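Minutes of the April meeting, Fusau shared workshop
Two-armed house robot build (working name: Indon)

The meeting opened at 19:30 in the back room. The minutes of the last meeting were accepted with one correction: the shoulder plates were cut at Custivwood and not at Wouters.

1. Money and parts

There remains 2623 in the build account after the payment for the motor drivers. Wouters has confirmed the second delivery of bearings, but the price went up by 200 compared with the offer. It was agreed to pay it this time and to ask for a written price before the next order. The cable chain for the left arm is still missing. The member who ordered it will write to the shop again.

2. State of the real machine

The base drives forwards and backwards under manual control. Turning on the spot is still not good, because one wheel is slipping on the painted floor. Two kinds of rubber ring will be tried. The right arm is mounted, the left arm is on the bench with the elbow open. Members are asked once more not to take the hex keys from that bench, also not for five minutes.

The emergency stop was moved to the back of the base. Everybody who works with the powered machine must try the button first and write it in the book.

3. Simulation

It was reported that the model of the house can now be loaded on both workshop computers. Doors, walls and floors are in place, and the robot model has two arms with grippers. The question for this evening was whether doorways should be the first driving task. Against it: the arms make the machine wide, and a mistake in a doorway costs a wrist. In favour: a robot that cannot pass a door must stay in one room.

After discussion it was decided to begin with doors that already stand open. Opening a door by its handle is moved to the autumn. The view between two open doors, from the robot's side, was shown on the large screen. 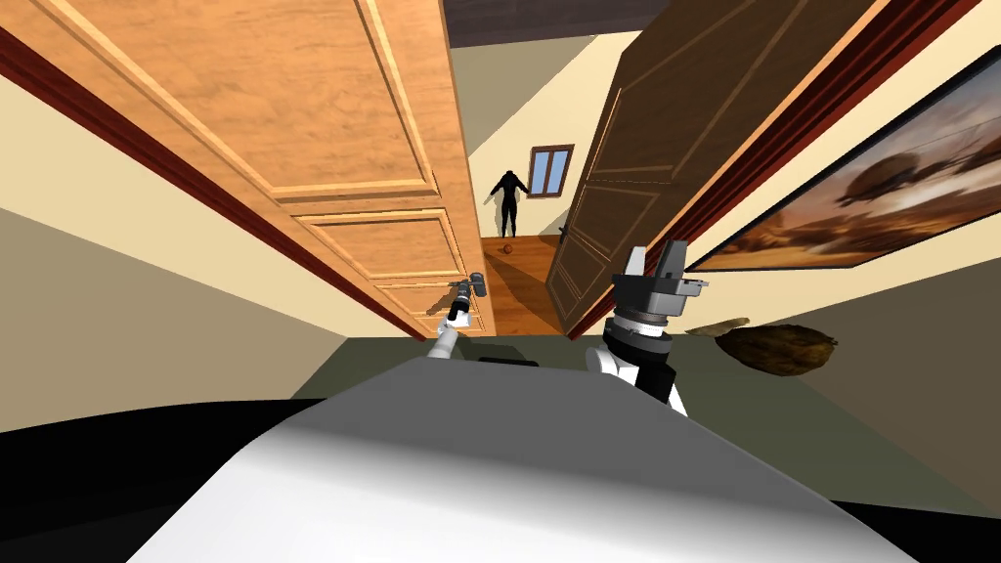 One member asked if the arms could not simply be folded before every doorway, and opened again on the other side. The reply was that folding takes 4 seconds in the model and would be slower on the real joints, but that it is worth a test. It was added to the list.

4. Tasks until the next meeting

Test of folded arms against raised arms, 3 passes each, in simulation only.
Rubber rings for the wheels.
Letter to Wouters about the price.
Measuring the real workshop door, with and without the draught strip.

5. Other matters

Custivwood offers offcuts of birch without cost, to be collected by van. The key for the side gate must be brought back to the hook.

The meeting closed at 21:10.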